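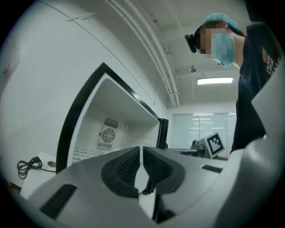
Donnie Niven
Equipment planning, Angate

Ismail Kabbaj wrote:
> Do we need new finger pads on every gripper this quarter, or can some wait until December?

Some can wait. I'd order 8 pairs now and leave the rest – the ribbed surface is what we pay for, and Orine won't sell it separately. The quote is $242 a pair.

The mini fridge task stays in the plan, so please keep 2 spare pairs at that station. Ro-un has the order form and needs changes by Sunday.

Donnie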